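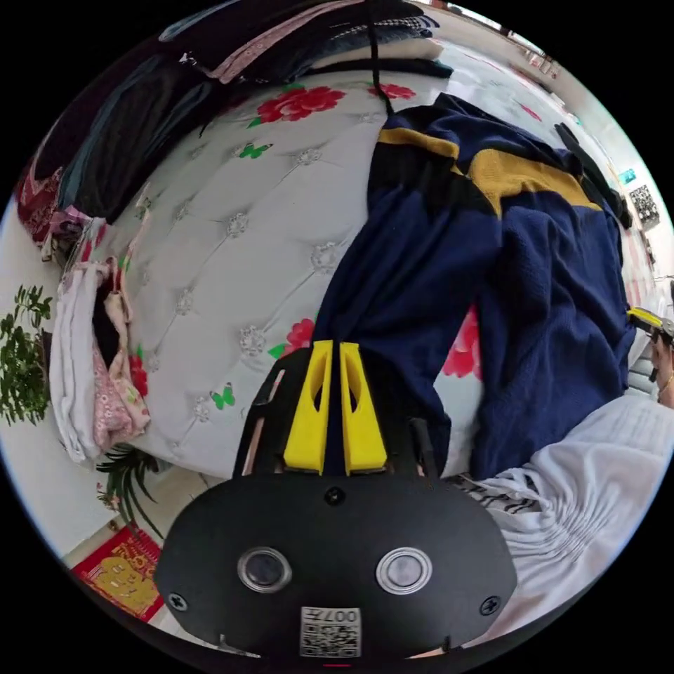

Collecting folding examples with two hand-held grippers

I have read a lot of pages claiming you can teach a robot to fold laundry from a weekend of recordings. I don't believe them. What follows is how we gather examples for the Zelura folding set, including the parts I still have doubts about.

Before you start

Clear a bed, but leave the folded stack at the head of it. Hüsnü Saraç wants every room stripped bare. I think that teaches the system about stripped rooms. A printed mattress with flowers on it, clothes piled at one end, plants by the wall: keep all of it. If the policy only copes with plain white cotton I would like to find out now.

Check both grippers open and close fully, and wipe the lenses. Take the label number down on paper as well. Orkix, our logging tool, is meant to read it from the code, and in November it mixed up two units for a whole afternoon.

Step 1. Drop the garment

Hold it at shoulder height and let go. Don't arrange it. People tidy a sleeve without noticing, and you end up with a set full of garments that have half folded themselves.

Step 2. Find an edge

Start recording, then bring one gripper in low and pinch a single fold. Dark knitwear is the worst for this. Navy on navy gives very little to see, so go for a stripe or a contrasting band if the garment has one.

Step 3. Bring in the second hand

Come in from the side and keep your own sleeve out of the way as far as you can. Loose cuffs get into everything. 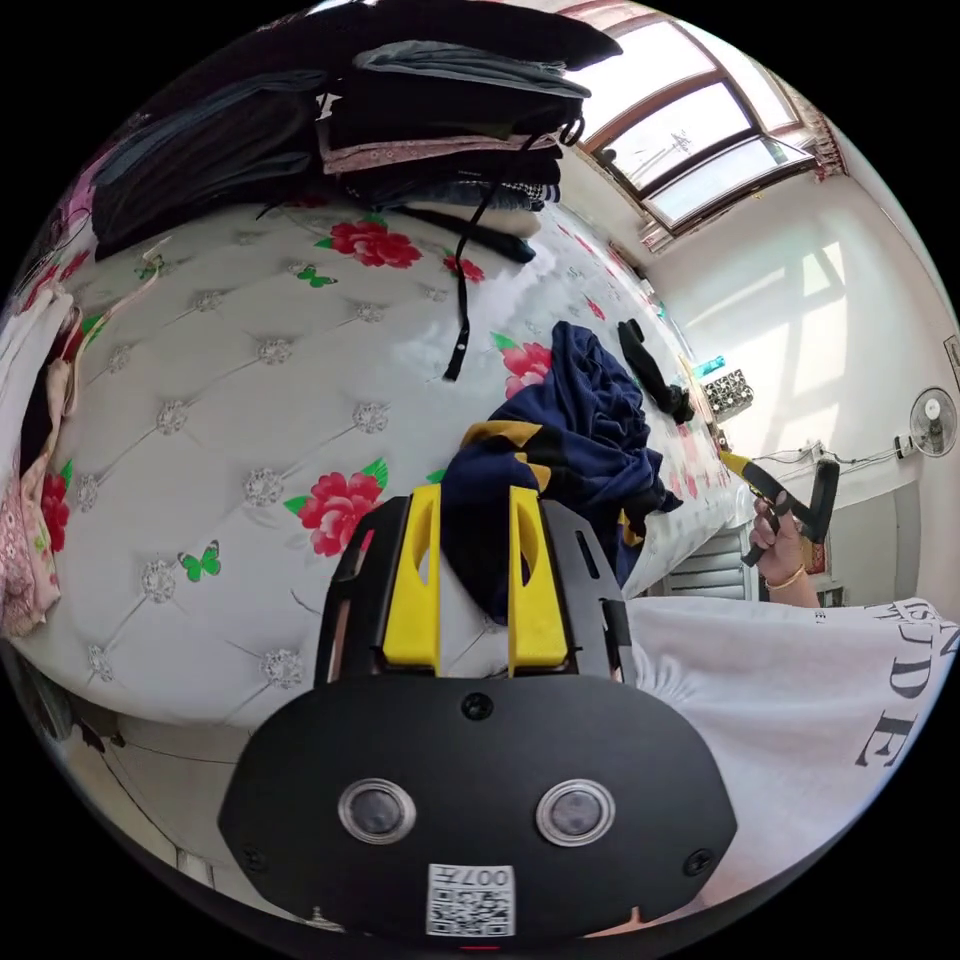
If you lose the cloth, open the fingers, back off a little and try again in the same recording. Don't stop and restart. Nikau Costigan used to delete every fumble, and his trained version froze the first time it dropped a jumper. I'd keep the fumbles, though I can't prove the link; other things changed that month too.

Step 4. Fold, place, stop

Fold in half, then in half again, put it down and hold still for a moment before you end the recording.

How many?

We have 3,957 recordings and kept 2,194 after checking. Urio's guide says 250 per garment type is plenty. It doesn't say plenty for what. I do 25 at a sitting, because after that my hands get lazy and every fold comes out the same.

Check a few by eye before uploading. The automatic score passes clips where the shirt is plainly inside out.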